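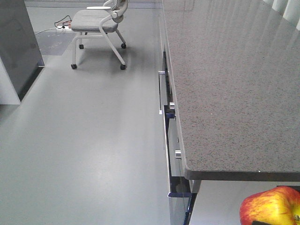 Section 4. Living With Your Countertop

You have now installed the Flukholm counter, or paid someone to. Section 3 dealt with lifting it, leveling it and regretting the choice of a corner unit. Section 4 covers everything after that, and it is the section most owners skip until there is a ring on the surface the size of a saucepan.

4.1 Before first use

Leave the counter alone overnight after the final seam is sealed. Leaving it alone includes not resting a toolbox on it.

1. Peel off the protective film, starting at a back corner. Pull slowly and keep the film low. Film pulled straight up tears into ribbons, and you will be picking at them until November.
2. Wipe the whole surface with a soft cloth and warm water. Add a drop of dish soap if the installers had lunch on it.
3. Dry with a second cloth. Air drying leaves spots, and a glossy top shows every one of them as soon as the blinds are open.
4. Run your palm along the front edge and around the corner. It should feel even the whole way. If you find a chip, stop and see 4.5.
5. Write the batch number on the inside cover of this guide. It is on a sticker under the overhang, where you will need a flashlight and a forgiving back.

Note: The speckled finishes (Gray 21 and Gray 242) are meant to be irregular. A cluster of dark flecks in one spot is part of the pattern. So is a patch with hardly any. We do not exchange slabs on the grounds that the flecks are looking at you.

4.2 Everyday cleaning

1. Clear the counter. All of it. Wiping around the fruit does not count, and the fruit will need to move sooner or later anyway.
2. Wipe from the back toward the front edge, with a hand or a tray ready to catch the crumbs. Otherwise they go into the top drawer, which is always open a crack.
3. Wipe the face of the front edge too. It is dark, it is vertical, and drips collect there in complete privacy.
4. Dry, then check the surface from a low angle against the window. Speckled stone patterns hide crumbs extremely well from above. This is a selling point until you put down a clean sheet of paper.

Caution: No scouring powder, no steel wool, no oven cleaner. The Milik cream supplied in the box is for the countertop only. It clouds glossy cabinet fronts, and the cloud is permanent.

4.3 Cabinet fronts, handles and knobs

Glossy fronts are sold on how they look in a showroom, which has no children and a person with a cloth.

1. Dust first with a dry microfiber cloth. Grit under a wet cloth makes fine scratches.
2. Wipe with a barely damp cloth, top to bottom, following the metal framing.
3. Go around the base of each knob with a cotton swab. You will not enjoy what comes out, but you will have it.
4. Once every 2 months, check that knobs and bar handles are snug. Tighten from inside the drawer by hand. Power drivers strip the Raudsepp fittings in less than a second.

Note: A knob that turns in place is loose. A knob that comes off in your hand was loose last month.

4.4 Heat, weight and corners

1. Use a trivet. Folded dish towels are not trivets, however many times you fold them.
2. Do not sit, stand or kneel on the overhang. It is supported for plates, elbows and the occasional bag of groceries.
3. The outer corner is square. Ours are cut that way because buyers ask for it. If anyone in the house is at hip height or below, fit a corner guard (part 1209) and keep it on until they have grown.
4. Keep heavy items a hand's width back from the edge, particularly anything you would hate to meet on a hard floor.

4.5 Chips and scratches

Small scratches in the gloss can be worked with Milik cream in light circles, then buffed dry. Give up after two tries and leave the spot alone. Overworked areas go dull, and a dull patch is easier to notice than the scratch was.

For a chip, save the piece if you can find it – check the floor under the overhang first. Tape it to a card, write the batch number on the card, and contact Mastevska before applying any glue. Superglue voids the edge warranty, and it dries yellow.

Related sections
Section 3: Leveling and Seams
Section 5: Drawer Runners and Soft Close
Section 6: Replacing a Front Panel
Raudsepp Fittings: Parts List
Floor Care Near Cabinet Bases

Last updated: November

Mastevska Kitchens | Contact Customer Care | Copyright Mastevska | Back to top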